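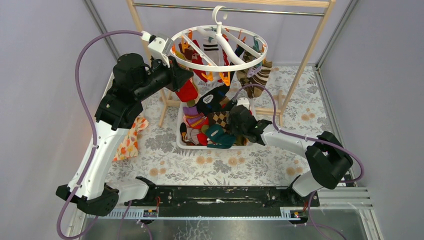
Stockdale Shared Workshop
Robot Bench Safety and Practice Group
Minutes of the meeting held 05/07/2022

Present: Danjuma Amadi (chair), Hauwa Nwachukwu (minutes), bench leads from Flimar and Fendura, two trainee operators
Apologies: Stekeo

1. Minutes of the March meeting
Agreed with one correction. Item 4 should read "both arms" where it said "the arm." Hauwa to correct the file copy.

2. Matters arising
The stop button on bench 7 has been moved to the front edge of the table, on the operator's right. Fendura asked whether left-handed operators had been consulted. They had not. Danjuma will try the button from both sides and report back.
The spare floor mats have still not been delivered. Carried over.

3. Two-arm cloth and laundry work
The group went through draft 2 of the bench rules for tasks where both arms share one work area. The sock hanging task was used to test the wording. Agreed as follows:

3.1 When one arm is holding the hanger, the other may pick from the basket but may not come up to the ring until the holding arm has settled. Flimar thought this would slow the work down. The chair's view was that speed is not being measured at this stage. Rule stands.

3.2 Hands stay out of the enclosure whenever the arms are powered. This includes picking up a dropped sock. Dropped items stay where they are until the run is over.

3.3 The basket goes in the middle of the mat, under the hanger, where both arms can reach it. If the basket shifts during a run, the run is stopped and logged as stopped.

3.4 Downward force into a soft pile. There was a long discussion on this. A gripper pushing into socks meets very little resistance until it gets to the bottom of the basket, and then it meets a lot. Fendura want a fixed height limit. Flimar want a limit on motor current. No agreement. Both to send a written proposal to Hauwa, one page each, and the draft will carry a blank at 3.4 until then.

3.5 Cables. Each arm's cable must have enough slack for full reach and must be checked by hand, power off, before the first run of the day. A loop that can catch on the hanger or the rod is to be re-routed before starting. The Fendura lead asked for "re-routed or tied." Accepted.

3.6 Small circuit boards at the ends of the mounting rail. Drinks are not to be put on the bench tabletop at any time. This was already a rule for the room but was missing from the bench sheet.

4. Run log
The log now has 629 entries for laundry tasks against a target of 4,000. Danjuma said the count was fine but the notes were poor. Many entries give "failed" with no reason. From now on an entry marked failed needs at least a short reason, such as sock dropped, clip missed, or hanger turned on the rod. Entries with no reason go back to the operator.
One of the trainees asked if a run should be marked failed when the sock is hung but crooked. Agreed it should be marked complete with a note.

5. Training
Both trainees have finished the written part. They still need to do supervised runs with the Flimar lead. Until those are signed off they may set up a bench and keep the log but may not start the arms.

6. Any other business
Stekeo sent a note asking to use bench 7 on evenings. Agreed in principle, on the same rules as everyone else - including a second person in the room. Hauwa to reply.

Actions
Hauwa: correct March minutes, reply to Stekeo, issue draft 3
Danjuma: stop button position, chase floor mats
Flimar and Fendura: written proposals on 3.4
All bench leads: remind operators about reasons in the log

Next meeting to be set once the proposals on 3.4 are in.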